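Open call for illustrators and book artists – residency at the Brostau print house

The Sisivier book workshop invites illustrators, printmakers and book artists to apply for its winter residency in Brostau. We look for four persons who draw for books, or who would like to begin. The residency starts in December and lasts 32 days.
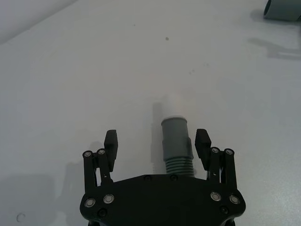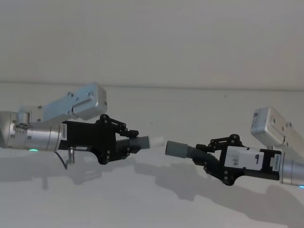
Each resident will make a set of pictures for one existing text. It may be a poem, a short story or part of a novel, but the rights must be free or you must have a written permission from the author. Please do not send us projects where the text is not yet finished. We had this situation before and it was difficult for both sides.

What we offer:
A private room in the house, with a shared kitchen on the ground floor
A desk in the drawing studio, open every day until 22.00 (on Sunday until 18.00)
Use of the etching press and the two small letterpress machines, after an introduction
Paper for one edition of 90 copies, printed and bound in Brostau
Travel costs inside the country, paid back against tickets

We do not pay a fee. Meals are also not included, but there is a good market near the house and most residents cook together in the evenings.

Who can apply:
You can be self-taught or have a diploma, this makes no difference to us. You should have finished at least two illustrated works, published or not. Residents speak English with each other in the studio, so please be able to follow a simple conversation. Couples and duos can apply with one form – they will share a room and a desk.

Please send in one PDF:
Up to ten pictures of your work, with year and technique
The text you wish to illustrate, or four pages from it
One page about your plan, in your own words
A short CV

At the end of the stay the books will be shown in the Sheikh reading room in Jerkville. Every resident keeps half of the edition, and the other half stays with the workshop for exchange with libraries.

Applications are accepted until the last day of September. All applicants will receive an answer, also when it is negative. Questions about the presses or about access to the house (there are stairs to the studio) can be sent at any time through the contact form.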